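**Cell notebook, Trikbridge — April**
Entry by Mirjana Perić. Present: Gaëtan Tanguy, Solène Pruvost (morning only).

Work began at 9:40 with the arm in its rest position and the drive enabled at reduced speed. The purpose of the session was to restore the gripper to service following the replacement of its finger assembly, and to confirm that the taught positions for the toy oven remain valid.

The replacement fingers are the Plikar pair drawn from stores, part 868. The finger screws were tightened in two passes, and the heads were marked with paint pen on the rear side. Mr. Tanguy checked the cable run from the wrist to the elbow and fitted one new tie where the old one had begun to chafe. The former fingers have been bagged and placed in the drawer marked Charpentier pending a decision on whether they can be refaced.

The approach was then stepped by hand from the pendant. The oven was placed on the round table, and each target was entered slowly, with the operator's hand on the hold button.

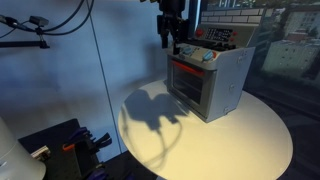
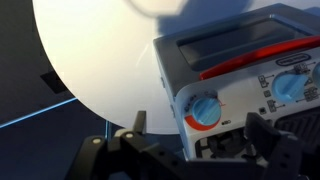
At reduced speed the arm reached all of the knob targets without a fault. The handle target was less satisfactory. The new fingers are slightly longer than the old pair, and the stored tool offset had not been changed to suit; the first descent was therefore stopped by hand. The offset has been corrected in the Brurov controller and saved under a new name. The previous file has been kept and must not be overwritten until Ms. Bailly has reviewed it.

A run of 10 open and close cycles was completed at 11:15 with nothing held in the fingers. The motor current was steady throughout. A faint click was heard on closing — Ms. Pruvost believes it comes from the linkage, and I am inclined to agree. It was not present with the old fingers. No play could be felt at the tips.

Power was removed at 11:30 and the linkage pins were wiped and given a light film of grease. The click was softer afterward but had not gone.

Outstanding:

- Repeat the handle approach at full speed once the new offset is approved.
- Listen again for the click after 1000 cycles, and open the linkage if it has grown louder.
- Order two spare finger screws. The present set leaves none in stores.
- Mr. Park to confirm whether the wrist camera needs to be calibrated again. Its bracket was not loosened during this work.

The cell was left powered down, with the key returned to the office. The pendant cable still catches under the door of the control cabinet and should be hung on its hook after use.

M.P.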